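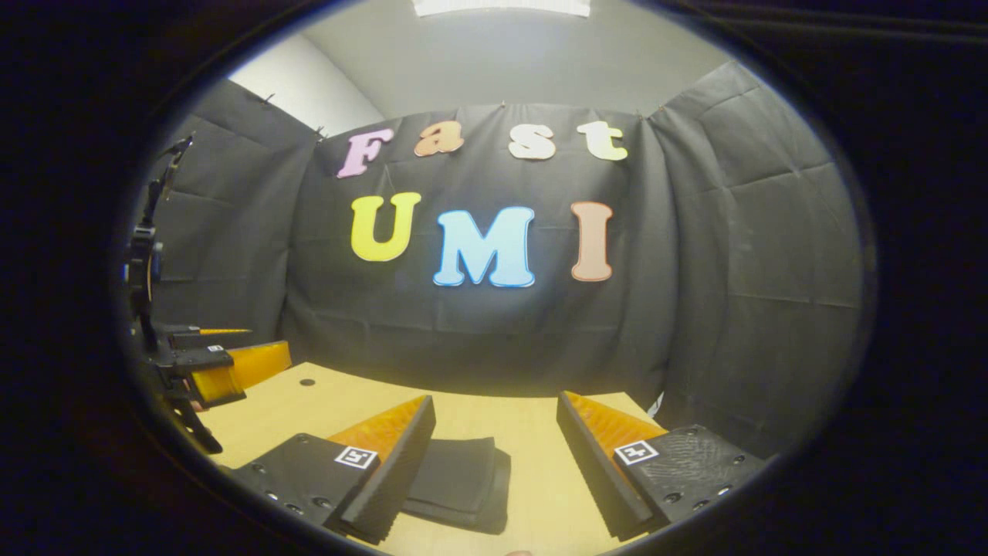

The Case for the Hand-Held Gripper

By Refugio Valdovinos
2023-11-11

There are two common ways to show a manipulator a task. In the first, a person drives the arm from a distance with a leader arm, a joystick or a headset. In the second, a person holds the gripper and does the job directly, and the recording is used to train the arm later. I have worked with both at Drondham. My view is that the second should be the default for soft goods, and that remote control should be kept for the tasks that need it.

Cloth is the clearest case. A folded cloth has layers, and the operator has to decide which layer to take and how deep to put the fingers. Through a leader arm without force feedback this is done by eye, a little late, and the operator compensates by moving slowly. The slowness is then in the data. A policy trained on hesitant demonstrations reproduces the hesitation, and we have spent more hours than I would like filtering pauses out of teleoperated episodes.

With the gripper in the hand, the load on the fingers reaches the wrist. Ribbed pads give under pressure and the person feels some of it. New operators reach a usable pace after 22 demonstrations on our folding task. On the leader arm the same people needed 60. Those are figures from one laboratory and one task, and I would not carry them over to screwdriving.

The usual objection is kinematic. A human arm can reach poses that the robot cannot, so a portion of the hand-held recordings will be impossible to replay. This is true. Yesenia Nava, who runs our arms, rejected 6 episodes from the last set of 200 on these grounds. I consider that a tolerable loss. A teleoperated set has no such rejects, but only because the operator has already fought every joint limit during recording, and the detours remain in the trajectories.

The second objection is pose tracking, and it is the stronger one. If the estimate of where the gripper was drifts, the demonstration is worth very little. Fiducial markers on the fingers give the opening width and do nothing for the position of the whole tool in the room. That has to come from elsewhere, and plain dark walls do not help a visual tracker. Anyone who hangs cloth round a bench to keep out visual clutter should check what the tracker has left to hold on to.

Remote control keeps its place in three situations: where a person must not stand, where the task depends on the arm's own stiffness, and where a failing policy has to be corrected during a run. The last is underrated. A few corrections taken on the real arm have been worth more to us than another afternoon of fresh demonstrations.

What I object to is the habit of buying leader arms first and asking which tasks suit them afterwards. The group at Plerkgate did this, and expects to return to hand-held collection in December.

Comments (3)

Boris Matoušek
You skip latency. A good part of the slowness you blame on missing force feedback goes away with a wired link. Did you test the two separately?

Refugio Valdovinos
No. The link was wired throughout, but I have no force-feedback leader to compare with.

Sarahí Cisneros
Agree on cloth. For bimanual work the calibration between the two grippers cost us more than the leader arms did.

Search this site Enter keywords Go

Recent items
Natalia Villalobos: Filtering pauses from demonstration data
Notes on finger pad wear
Zimo arm: first month on the bench
Meléndez workshop, call for short papers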